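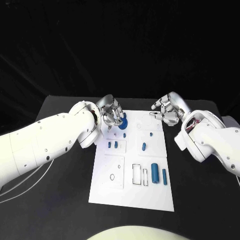 Sondia Seat Agreements: local election pacts in Laur

Last updated: August

This dataset records seat-sharing agreements between parties in district council elections in Laur. Each row is one ward in one election. It says which parties stood, which stood aside, and whether a published agreement covered the ward.

The current release has 881 rows and covers 3 elections. Uncontested wards are included, with the vote columns left blank.

Files

wards.csv: the main table
pacts.csv: one row per agreement, linked to wards.csv by pact_id
parties.csv: party codes, full names and former names
changes.txt: corrections since the first release

All files are UTF-8, comma separated, with a header row. Some party names contain commas and are quoted. If your spreadsheet splits them, check the import settings before reporting a fault.

Columns in wards.csv

election: election code, L1 to L3, oldest first
ward_id: our own code, not the electoral office's
ward_name: name as printed on the notice of poll
pact_id: blank if no agreement applied
stood: party codes, separated by semicolons
withdrew: parties that stood aside under the agreement
friendly: Y if partners stood against each other anyway
votes_first, votes_second: declared totals for the top two candidates
source: document code

The ward codes are ours because the office reused its numbers after the boundary review. A ward with the same name in L2 and L3 may not cover the same streets. Where the boundary moved, the ward_id has a letter on the end.

What counts as an agreement

We record an agreement only if at least two parties announced it in public before nominations closed. A joint statement counts, and so do matching statements issued separately. Reports of talks do not, even where one party then failed to stand.

This leaves out some cases people will expect to find. In Druvatari, the two opposition parties avoided each other in most wards at L2 but never said they had a deal. Those wards have a blank pact_id. You can find them by comparing the stood column with L1.

Independents backed by a party are coded IND, and the backing party is not listed. We tried a separate column for this and dropped it, as the sources disagreed too often.

Sources

Candidates come from the notices of poll. Votes come from the signed declarations posted at each count. Agreements come from party statements and the local press. The Plestateck notices for L1 were scanned at low quality and were typed in by hand, then checked against the declarations.

Known problems

Turnout is missing throughout L1. The declarations gave spoiled ballots but not the number of registered voters.

Three wards in Plestateck have a second-place total that differs between the declaration and the printed results book. We use the declaration.

Wards with fewer than 900 registered voters elect one councillor and all others elect two. Vote totals for the two kinds should not be compared directly.

By-elections are not covered.

Use and licence

Free to use and share with credit to Sondia Seat Agreements. Please give the release month, as rows do change. The data should not be used to settle a legal question about a result. Ask the electoral office for the declaration itself.

Corrections are welcome through the issues page. Include the ward_id and a copy of the document you are relying on.

Share this page · 3 comments

We use cookies to remember your settings. Accept | Manage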